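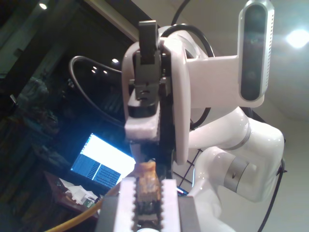 Penry Library | Binding and Repairs Team

The binding room at Penry opens at seven in the morning, and by the time most of the library staff are in, the first batch of the day is already under weights. Our head binder learned the trade at a commercial firm in Prarkside and moved to the library when the firm closed its hand-binding side. We asked her what comes through the door and what she wishes readers knew.

"Mostly it's ordinary books," she says. "People hear 'binding' and think of leather and gold. We do a bit of that, but the bulk of it is textbooks with the spine hanging off."

Last year the team repaired 900 items. Of those, 655 came from the open shelves and 141 from the music collection. The rest were local newspapers, maps and a few things sent over by other departments.

Music is harder on the hands than anything else. Scores have to lie flat on a stand, so they can't be glued along the spine the way a paperback can. Each one is sewn through the fold with linen thread.

"A singer will bend a score right back on itself the first evening they have it," she says. "I don't blame them, they need to see the page. So you sew it expecting that to happen." 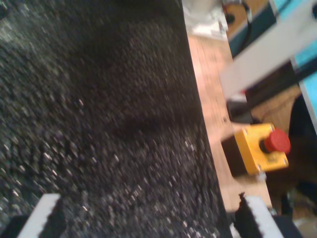

Choosing the cloth takes longer than people expect. The library used one shade of green for decades, from a mill that no longer makes it, and the nearest match now comes from Osico on a long order. She keeps the offcuts in a drawer for patching corners.

"We had a roll in May that was a full shade out. You wouldn't see it on one book. Put it next to forty others and it jumps off the shelf." That roll went back.

Paste is still made in the room, from wheat starch, in small amounts. Shop glue is used for cases and covers, but anything that touches old paper has to be something a later binder can take off again with water. She is firm on this point and has taught it to every trainee — there have been several — before letting them near a brush.

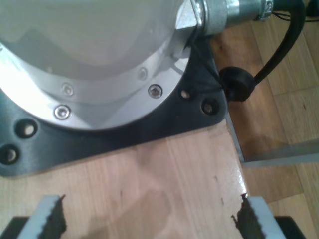
Words: Harriet Olverby

Asked about the worst damage she sees, she doesn't hesitate. "Sticky tape. Every time. Somebody means well, they mend a tear at home, and ten years on the tape has gone brown and the stain has gone through three pages."

Her advice is to bring the book back torn and say so at the desk. The library doesn't charge for a torn page. Damp books should be brought back the same day, in a carrier bag left open at the top, and never put on a radiator.

The biggest job on the bench at the moment is the Noltano ledgers, a run of shipping accounts given to the library by the family who kept them. The sewing has held but the boards are loose on nearly all of them.

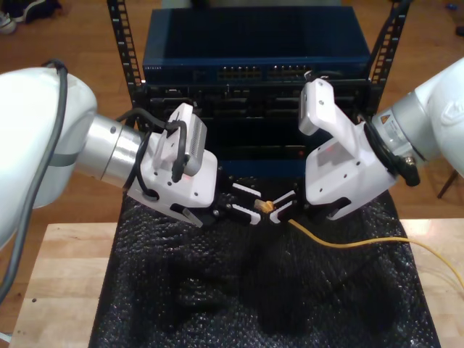 She is keeping the original boards wherever they can be saved, even the scuffed ones, and lining the spines with Japanese paper before anything else is done. One volume had a grocery list tucked inside the back cover. It has been put in a small pocket in the same place.

"It belongs with the book," she says. "Candles, soap, a pound of currants. I've read it more often than the accounts."

The ledgers will go to the reading room in batches as they are finished. Readers who want to see one should ask at the main desk, and the binding room is open to visitors on Monday afternoons.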